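Section 4: Setting up the power strip at your bench

I rewrote this part of the Skovolik workroom guide in June, after Evelien Vermeulen pointed out that the old one spent a whole page on extension reels we no longer own and about two lines on the strips everybody uses every day. So this is the strips version! It covers getting one out, laying it down, routing the cord, plugging things in and putting it all away again. If you already know the drill, skip to 4.5, where the storage rules have changed.

4.1 Before you start

You'll need one white power strip, your bench board (the white rectangular one that goes on top of the table) and whatever you plan to plug in. I like to have my chargers within reach before I begin, but that's me.

1. Put the board on the table and push it back until it sits flat. If it rocks, there's a pen or a washer under it. There always is.

2. Wipe the board with a dry cloth. The faded beige marks don't come out, I've tried everything short of sandpaper, so please don't go at them with the strong cleaner.

3. Lay the strip on the board with the sockets facing up. Any angle you like is fine as long as the cord end isn't jammed against something. Check where the cord comes out, too: the thicker sleeve there should be sitting straight, with no split in it.
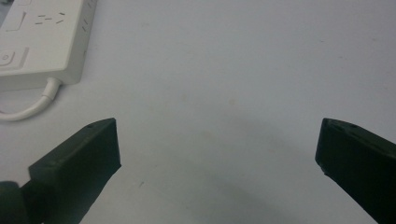

4. Run your fingers along the whole cord, strip to plug. You're feeling for nicks, flat spots and anything sticky. A damaged strip goes to Fatos Vukčević with a note taped to it, and please write what's wrong on the note (I once got one that just said "bad").

CAUTION: Steps 1 to 4 are done with the strip unplugged from the wall. If you find one plugged in at a bench, unplug it at the wall end first and then start over from step 1.

4.2 Routing the cord

This is the part people rush, and I get it, it's boring. But a cord that leaves the strip at a sharp angle wears out right at the sleeve, and then we're down a strip.

1. Let the cord leave the strip in the direction it wants to go. Don't fold it back under the strip.

2. Bring it around in one wide, lazy curve. If you've got a lot of slack, a bigger curve beats a tight coil.

3. Park the plug on the board beside the strip until you're ready for the wall. I used to let mine dangle off the table edge, and Wilma Bosman caught it with her knee so many times that I finally changed my ways. 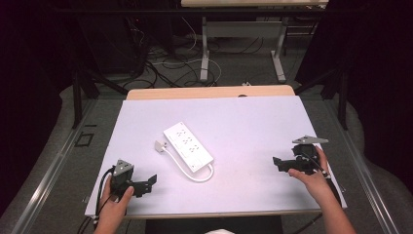
With the plug up on the board you can also look at the prongs properly, and you should, every time. Bent prongs are the most common thing we find. Don't straighten them with pliers, just pass the strip along to Fatos.

NOTE: Cords on the floor are a separate subject and have their own page (Section 6). Please don't add to what's down there without reading it.

4.3 Switching on

1. Make sure nothing is plugged into the strip yet.

2. Plug the strip into the wall outlet. Push it all the way home.

3. Find the square power button near one end of the strip. It has the standby symbol on it, a ring with a short line at the top. Right next to it is a tiny light.

4. Press the button once and look at the light. Red means the strip is getting power. If it stays dark, press once more, and if it's still dark, try a different wall outlet before you blame the strip. 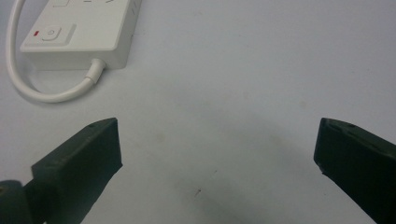 5. Wait a few seconds and listen. Silence is what you want. Any buzzing or crackling, switch off at once, pull the plug at the wall and find Soudabeh Kazemi or me.

4.4 Plugging things in

1. Plug in one item at a time, starting with whichever has the chunkiest plug. Doing it the other way around means taking everything out again, and yes, I've done that more than once.

2. Hold the strip steady with one hand and push the plug straight in with the other. No wiggling!

3. Lead each cable away from the strip so it doesn't cross the button. You want to be able to hit that button without moving anything.

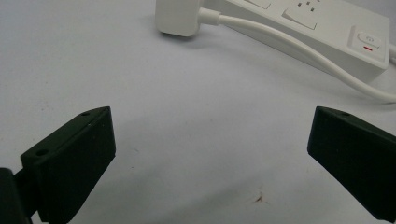 Fig. 4. White plug seated in the strip, with its cable led off across the tabletop.

4. Heaters, kettles and glue pots don't go on a strip, ever. They get their own wall outlet.

5. Never plug one strip into another. Liesbeth Lambrechts will unplug both and leave you a card, and she has lovely handwriting, but still.

4.5 Putting it away

1. Switch off at the button, then unplug your items, then pull the strip's plug from the wall. Hold the plug, not the cord.

2. Loop the cord loosely (a loop of roughly 80 cm lies nicely in the drawer) and fasten it with one of the cloth ties. Rubber bands go gummy and leave a mark on white plastic.

3. Strips now live in the Lernard drawer unit, 2 to a drawer, buttons up. The old hooks by the door are for aprons only.

4. Leave the board on the table for the next person and jot anything odd in the bench log. If the log's full, spare ones are under form number 1656 in the supply cupboard.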